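About Arkness

Arkness is a contract laboratory for the testing of gripping tools and the collection of handling data. We work for manufacturers, laundries and research departments that need to know how a gripper behaves when it is used by people, on ordinary goods, for long hours. Our principal site is at Plunitz, where the workshop, the demonstration floor and the records office share one building.

The company was formed to test hinges and latches under the name Jakubowski Fittings. The change to handheld and robot-mounted grippers came gradually, as customers sent us items that opened and closed in more complicated ways. The present name was taken when the last of the latch work was passed on to another firm.

Our work

Most of our sessions deal with soft goods: towels, bed linen, gloves, sacks and packaging film. Cloth is difficult for a robot. It has no fixed shape, it hides its own edges, and it finds its way into any gap it is offered. An operator carries out each task with a handheld gripper, and the record of that task is later used to teach a robot arm to do the same. The quality of the record depends on the tool being in sound order, and on the operator being safe and unhurried.

The Tronier fault

Customers often ask about the fault in our Tronier handheld series, and we prefer to set the matter out in full on this page.

In August, during a towel-folding session, an operator reported that the gripper would not open after closing on a folded towel. The operator pulled the cloth to free it. The jaw then released without warning and closed again on the side of the operator's finger. The injury was a bruise and a small cut, treated on site. The session was stopped and every tool of the same series was withdrawn that afternoon.

Our inspection covered 1,134 recorded grasps from the sessions before the incident. In 6 of them the jaw had been slow to open. None of these had been reported at the time, as the operators had taken the delay to be part of the normal feel of the tool. We regard this as a failure of our own supervision. The log sheet then in use had no place to note a slow release, and no one had been asked to look for it.

The cause was a build-up of lint behind the grip pad. Loops of towelling shed fine fibres, and these had packed around the return spring until it could no longer move freely. The manufacturer's cleaning interval had been set with hard goods in mind, and we had followed it without asking whether it suited cloth.

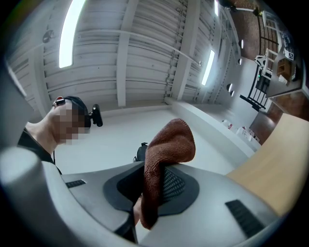 A terry cloth towel held against the mesh surface of a handheld gripper.

What we changed

The grip pad is now lifted and the space behind it brushed out after every 100 grasps on towelling or fleece, and after every 300 on smooth fabric. The count is kept on the log sheet and signed by the operator. A tool that has passed its count is placed in the red tray and may not be used again until it has been cleaned and opened by hand three times.

The log sheet has a new column for slow or uneven release. A single entry in this column is enough to take a tool out of service.

Operators are instructed never to pull cloth from a closed gripper. The correct procedure is to set the tool down on a table, switch off the power, and turn the release screw - a quarter turn is sufficient - until the jaw is slack. The free hand is to be kept clear of the jaw until this has been done. New operators practise the procedure before their first recorded session, and all operators repeat it twice a year.

The recordings affected by slow release have been removed from the sets supplied to customers. Those who had already received them were informed in writing and sent replacements at our expense.

Reporting a concern

Any person working at or visiting our Plunitz site may stop a session. No reason need be given at the time, and the session supervisor will write up the stoppage afterwards. Customers who notice irregular behaviour in a tool or a recording obtained from us are asked to contact the records office, quoting the session number printed on the delivery note.

A copy of the full inspection report on the Tronier series is available on request.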